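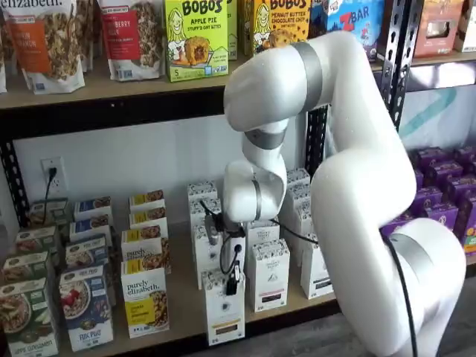 Dunleavy wrote to us after the first release to ask why the hand-guided recordings feel so much slower than the remote ones, and whether we had thought of speeding them up before sharing. We had, and we decided to leave them alone. A person holding an arm by the wrist slows down near a shelf full of boxes, and we think that slowing down is worth keeping. If you want everything at one pace, the resampling script will do it for you, and the originals stay as they were.

Plurkano Shelf Demonstrations
Data card and getting started notes, updated August 23, 2026

Welcome, and thank you for taking a look! Plurkano is a set of recordings of people showing a robot arm how to work at a grocery shelf: breakfast foods for the most part, so cereal, oatmeal, granola and snack boxes. It is put together by a small group at Uvard, and we use it ourselves nearly every day, so if something in it is broken we would dearly like to hear from you.

How the tasks were shown

There are two kinds of recording. In the hand-guided ones, the arm is set to move freely and the person leads it through the motion. In the remote ones, the person stands back and drives it with the Drirkeo controller, a handheld unit with a trigger for the gripper. Both kinds save joint positions, gripper opening and camera video on the same clock.

What you get

The release has 81 sessions — 70 for training and the rest held back for testing. Of the training sessions, 35 are hand-guided and 35 are remote. Each session folder has the video, a motion file and a short notes file typed up by whoever was at the arm that day. Please do read the notes. Some are one line long and some go on a bit, but they are the best place to find out about a sticky trigger or a shelf that was restocked halfway through.

Getting started

Unpack the archive, open the settings file and point data_root at the folder. Then run check_sessions before anything else. It takes 7 minutes on our slowest machine and will tell you if a file went missing on the way.

Known problems

Tall boxes standing close together are hard on everybody. Expect nudges, second tries and a few long pauses — we left them in and marked them "retry" in the motion file. Sessions from March use the older gripper calibration, so load calib_old for those.

Questions and corrections are welcome on the issues page. Please include the session name.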